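Jul 14, 2020
by Edeltraud Kröger

Sorting by what expires

I reorganized the pantry in June and have now lived with the result long enough to write down what held up. The old system was by type: teas with teas, grains with grains, baking supplies on the top shelf. It looked tidy and it hid everything. When I finally emptied it I found a jar of ground cumin older than the shelf it was standing on.

The new system sorts by shelf life first and type second. There are three classes. Short is anything that goes off within eight weeks of opening: nuts, seeds, whole-grain flour, brown rice if the kitchen is warm. Medium is anything good for a year, so most teas, ground spices, white flour and crackers. Long is salt, sugar, dried beans, whole spices and vinegar. Short lives at eye level. Long goes wherever there is room.

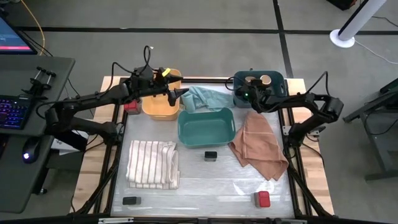

The first problem with this was that printed dates assume a sealed package. A date on unopened walnuts says very little about walnuts that have been open on a shelf in summer. I now write the opening date on a strip of masking tape and ignore the printed one once the seal is broken. Pencil works better than marker, which smears on some lids and has to be scrubbed off others.

The second problem was decanting. I had moved most things into matching jars a few years ago and in doing so threw away the cooking instructions, the lot numbers and the dates. When Nultley recalled a batch of sunflower seeds last year I had no way to tell whether mine were affected, so they went in the trash. Original packaging now stays unless it is a paper bag. Paper bags go into a jar with the printed panel cut out and tucked inside, facing the glass.

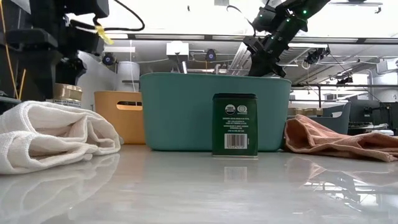
Green tin, front panel out, barcode at the bottom.

Tins are the easy case. They block light, they stack, and the label can't get separated from the contents. The weak point is the lid. Hauke Ruppert wrote to me after my last post to suggest putting a sheet of paper under a loose lid to tighten the fit, and I have tried it on 2 of mine. It helps with the smell of the tea getting out. I can't say yet whether it helps the tea.

Temperature matters more than I expected. I left a thermometer on the top shelf and it read 73 degrees in the morning and climbed well past that when the oven was on. The nuts have moved to the refrigerator. The oils are on the floor of the pantry, behind the potatoes - awkward, but cooler.

Still open: what to do with baking powder. I test it in hot water and it keeps passing.

Contact | Copyright Edeltraud Kröger | Back to top

Recent posts
Descaling the Kallio kettle
Masking tape, compared
Wokia shelf brackets after a year
Notes on storing potatoes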